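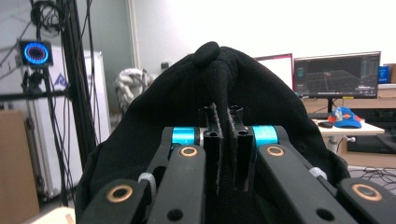
By the time Marietjie Khumalo had found the light switch and put her lunch in the drawer where she was told lunches went, Hendrik Mabaso already had the old gripper on a towel and his glasses pushed up into what was left of his hair.

"Come and sit, come and sit," he said. "You're the one from Namstead?"

She said she was. She had spent four years at Namstead keeping a bottling line going, and she had said so in the interview at Akard with a certain pride, and now she looked at the little black thing on the towel and wondered if any of it would count.

"Good. Then you know what a bushing is, and we can skip the sad part of the morning." He turned the gripper over gently, the way her aunt used to turn a loaf to knock on the bottom of it. "This one closes crooked. Left side arrives, right side arrives a little after. On a box you'd never notice. On cloth – well, on cloth you get a twist, and then Busisiwe comes downstairs and she has that face."

Busisiwe Chauke had had that face the day before, as Marietjie learned over the next hour, because Hendrik told a story the way other people peel potatoes, steadily and with his hands doing something else. There was an order from Mofokeng for picking up knitwear, and the knitwear kept arriving in the bin turned half around, and Busisiwe had run it 164 times with her arms folded and written down every single one. Themba Ngcobo thought it was the software. Themba was a dear man, Hendrik said, and he thought the rain was software.

"Hold this arm. No, lower. Now move it up and down for me, and tell me what you feel."

She moved it. At first she felt nothing at all and was too shy to say so. Then, with her thumb right up against the joint, there was the smallest tick, like a tooth that is thinking about becoming loose.

"There's play in it," she said.

"There's play in it!" He was so pleased that he had to get up and walk to the kettle and back. "Themba had that in his hands all afternoon. Play in it, she says, in five minutes."

The old bushing came out with a push from a brass rod and a bit of language. Hendrik held it up to the lamp and showed her where it had gone oval, and she could only just see it, and she thought of the filler heads at Namstead, which wore exactly like that, always on the side nearest the wall, and which she used to change in the dark with a flashlight in her teeth while the foreman shouted down the stairs to ask how long. She told Hendrik about this. He listened to the whole of it without once looking at the clock, and she found she was telling him about the foreman too, and the stairs.

They pressed the new one in together. He let her do the screws, and made her back them all off again when she went straight around in a circle. "One, then the one across from it. A little on each. You're putting a child to bed, you're not nailing down a roof." Then he had her wipe the jaw tips with a rag and pick out the lint with tweezers, which took far longer than the bushing had and which he plainly enjoyed watching someone else do.

"Every evening?" she asked.

"Every evening. Bongani will tell you once a week. Bongani Oosthuizen is an engineer and he goes home at five."

There was a notebook for it, a fat one with Savement printed on the cover from some trade show long ago, and in it Hendrik had kept every bushing and every screw in pencil. He found the page and then passed her the pencil, and she wrote 16 June 2022 at the top and stopped, not knowing what you were supposed to say.

"Just what you did."

So she wrote, *Right inner bushing worn oval, replaced. Screws evened. Tips cleaned.* After a moment she put her initials, small, and he took the book back and read it as if it were a letter from overseas.

Busisiwe came down a little before noon with her cup. She didn't have the face on yet, but she had it with her. She set a sweater on the table, one of the Mofokeng ones, a green that didn't suit anybody, and nodded at the machine, and Hendrik nodded at Marietjie.

The jaws came down and closed. Both sides met the wool together, and the sweater went up hanging straight from its collar, sleeves swaying a little, and was carried over and let down.

"Again," said Busisiwe, and pulled out a chair.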